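So I'm six weeks into choir and I have opinions.

If you missed the last post, my neighbor Zainab Aliyu talked me into trying out for the Tatley community choir, except there was no trying out. You just show up at the school gym in Kurngate on a Saturday morning with a pencil and a water bottle and somebody points you to a chair. I'm 29 and I hadn't sung in front of people since middle school, so you can imagine how that first morning went. I mouthed most of it!

They put me with the altos. I thought altos got the easy part because it's lower, and oh my gosh, no. The sopranos get the tune. We get the same note over and over and then a weird jump right when you've stopped paying attention. Chidubem Okafor, our director, says the alto line is what holds the thing together, and I think she says that to every section.

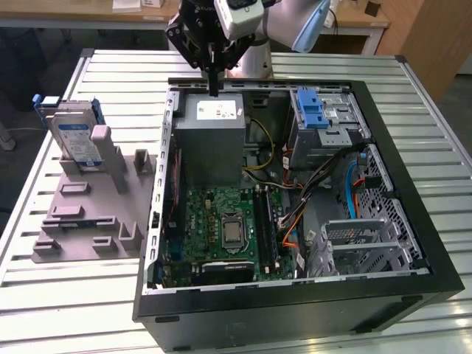 What's helped me most is learning my part alone before I try it next to anyone else. I sit at the kitchen table and go through two lines at a time, super slow, humming first and then adding the words. It's a bit like having a computer tower on its side with the cover off - you can finally see how the pieces sit in there, and that big gray power supply is just a box in the corner once you know what it is. The scary page in our spring piece turned out to be four notes I already knew, in a different order. I've been scribbling little arrows all over my music wherever it goes up when I expect it to go down.

The breathing is a whole other thing. I run out of air in the middle of words, and last week I ran out in the middle of "alleluia," twice. Somtochukwu Usman, who sits on my left and has been doing this forever, told me to sneak a breath when she doesn't, so there's never a hole in the sound.

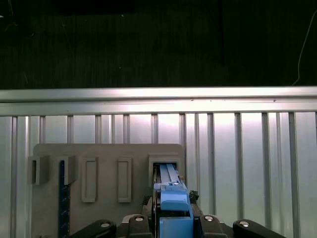
We've been trading off ever since and I feel like I'm getting away with something every time. She also brings ginger candies, which I now consider part of my training. I bought a bag of my own and they were not the good kind, so if you know a good kind, tell me in the comments please.

The spring concert is in May and we're doing six songs. I know three of them properly, one of them pretty well, and the other two I'm going to be working on in the car. My poor husband can sing the alto part of all of them by now, and he didn't sign up for anything.
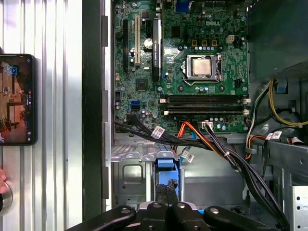 Dell motherboard, cover off.

Anyway, rehearsal is at ten and I still have to find my black folder. If any of you sing and have a trick for counting long rests without moving your lips, I really need it. I came in a full measure early last time, all by myself, very loud - and Chidubem just smiled and said "nice and confident, let's go again."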